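Thursday, April 2024

A long day at the Folbridge lab and a rather good one, so I am writing it down before supper makes me lazy. I slept badly on the train back from Drimutberg and had promised myself a quiet morning of reading, but the drawers got the better of me, as they have every day this week.

The question is still the one I scribbled at the front of this notebook. If the arm learns to open one drawer, how much of that does it carry over to the drawer beneath it? Our old method treated each drawer as a fresh job, with its own set of demonstrations, and it took for ever. The new one, which we have been calling Priltari since the winter (I was against the name and have grown fond of it), learns the pull once and then works out for itself how far down to begin. It sounds so simple when I put it like that, and it has eaten the better part of my year.

I started with the top drawer, as I always do — it is the kindest to the nerves — and spent a good while fussing over the approach before I let myself look at any numbers.
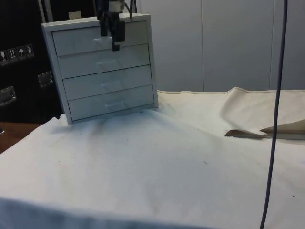

Fingers down at the top drawer, cabinet leaning a little in the folds of the cloth.

I have come round to the creases, I must say. In the Ogunleye trials everything stood dead square on a bare bench, and the results were lovely and told us very little about how the thing would manage in somebody's kitchen. With a slight tilt the pull has to follow the drawer's own line, and the old method simply drags straight back and jams.

So, the results, for my own comfort later on. The old method opened the second drawer in 3 tries out of 11. Priltari managed it on all but 4, without a single demonstration on that drawer. I made a pot of tea on the strength of it. The bottom drawer is another matter, and I only got 5 tries in before I had to stop, every one of them a miss. The fingers come in too steeply and catch the cloth, and I think the fault is in how I wrote the approach angle, which was set with the upper drawers in mind and never looked at again.

Tomorrow I shall redo the angle and leave everything else well alone. The write-up is due in June, and I should dearly like the bottom drawer in it. Must also remember to buy milk, and to ring the dentist.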